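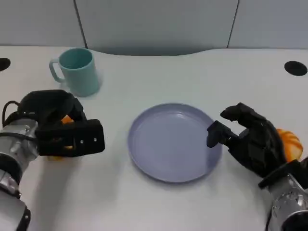 What makes brown sugar brown?

The color comes from molasses. In most factories the sugar is first made fully white, and then a measured quantity of molasses is mixed back to the crystals. Light brown sugar gets less of it and dark brown sugar gets more.

I start the handout with this question because students ask it every term, usually in the middle of something else.

## Unit 4: Sweeteners in baking (part one, solid sugars)

Please read these notes before the Tuesday session. We will bake the same plain cookie with four sugars, and you will understand the results better if you know already what each sugar does in the dough.

### 4.1 Sugar is not only for taste

When butter and sugar are beaten together, the crystals help to make small air pockets in the fat. These pockets become bigger in the oven and the dough rises a little. Fine crystals make many small pockets. Coarse crystals make fewer, and the crumb becomes more open.

Sugar also holds water. A dough with much sugar has less free water for the flour, so the gluten develops more slowly and the cookie stays tender. If you cut the sugar in half "to be healthy," you will get a cookie that is pale, does not spread well, and is dry by the next day. It can still be good. But you have changed the texture too, and you should expect it.

### 4.2 The four sugars we use

**White granulated.** This is our control. It gives good spread, crisp edges and a clean sweet taste.

**Light brown.** More moisture, and a little acid from the molasses. The acid can react with baking soda, so the recipe must be checked for which leavening it has.

**Dark brown.** The same idea, but stronger. The taste can cover vanilla almost completely. Pack it in the cup if you measure by volume, or better, weigh it.

**Palm sugar.** We use the Ninh brand, which is sold in hard round cakes. Grate it on the small holes and sift it. Pieces that are too large will melt late and leave dark spots on the bottom of the cookie.

The Cevus granulated that we had last term is coarser than the one we have now. If you kept your old notes, do not compare the spread between the two terms.

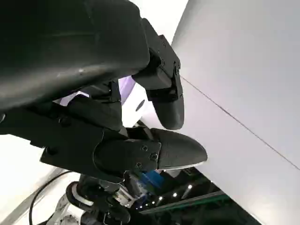
Storage is the next point, and many people have the wrong idea about it. Brown sugar does not become hard because it is old. It becomes hard because the thin film of syrup around the crystals loses its water, and the crystals then stick to each other. Keep it in a closed jar. If it is already hard, put a slice of bread in the jar overnight and it will be soft in the morning. White sugar is the opposite case: it forms lumps after it has taken moisture from the air, so the bread will only make it worse.

### 4.3 Weights for the session

One batch of dough weighs 538 g before baking. Divide it in 11 equal pieces and put what is left in the small bowl, for tasting the color only (please do not eat raw dough). Write the weight of each piece in your table.

The butter must be soft but not shiny. If it is shiny, it is too warm, and the cookies will spread more for a reason that has nothing to do with the sugar. Put it back in the refrigerator for a few minutes.

### 4.4 What to write down

- the width of three cookies from each tray, after cooling
- color of the top and color of the bottom
- how the edge breaks: with a snap, or it bends
- taste, in your own words, before you talk with your neighbor

For the last point, "good" is not a result. Write what you taste first and what stays in the mouth after.

### Reading

Willis baking reader, page 92, the section on creaming. The Briltico booklet has a useful table of crystal sizes, but its units are mixed, so look carefully at the top of each column.

Liquid sweeteners (honey, maple, malt) come in part two. Bring a clean jar with a lid for that one.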